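Posted in: Robots & Gadgets, Around the House

Every spring somebody in my family asks me whether the robots are ready to do the laundry yet, and every spring I get to say "closer!" and mean it a little more. So I figured I'd write down where I think things stand, with the caveat that I'm a fan and I've never built anything more complicated than a bookshelf.

Arms have been good for ages. A shop-floor arm will put the same bracket in the same spot all day and never get bored. The trouble starts when the bracket is a sock. Cloth has no fixed shape, bags slide around and squash, and a kitchen table has something different on it every hour of the day. For years the answer was a two-finger pincher and a lot of patience. I love those old pinchers, but I wouldn't hand one my good shirts.

What has me so excited this year is hands. Real ones, with a thumb! I spent most of March reading everything I could find on them, including a 40-page write-up from the Zarnton project (dense, but worth it for the drawings). A thumb that stands apart from the fingers changes everything about how you pick up a plate, a zipper, or the corner of a pillowcase. Look at the shape of these.

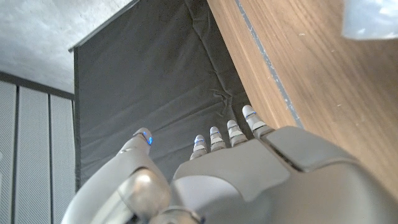
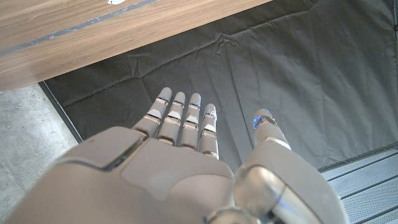 Four fingers and a thumb, with little blue lights at the fingertips.

Now for the part where I calm down a bit. Having fingers and knowing what to do with them are two separate problems, and the second one is huge. Vara, who make the small home helper I keep going on about, say their folding software was trained on 3,000 towels' worth of practice. It can do a hand towel, on a clear surface, in good light. Give it a fitted sheet and it gives up. I give up on fitted sheets too, so no judgment from me.

The shop floor is further along, mostly since people there can decide where everything goes. The Nakajima line at the Grernatmont plant sorts mixed parts out of a bin, and their last open report had 1,744 picks in a shift with 314 that a person had to redo. I read that number two ways. It's a lot of redoing! But it's also a bin of jumbled, slippery odds and ends, and a few years back I don't think anyone would have bothered to try.

My own guesses, for what they're worth: wiping counters and loading a dishwasher come first. Picking up toys off the floor is next, if the house can live with it being slow. Folding laundry will come in pieces – towels, then T-shirts, then everything except that fitted sheet. Ironing I'd put very far off, and I'd want to be in the room with a fire extinguisher.

Would I buy one today? No, I'd be doing more chores for it than it did for me. But I've cleared a spot next to the dryer, and I'm going to keep measuring it.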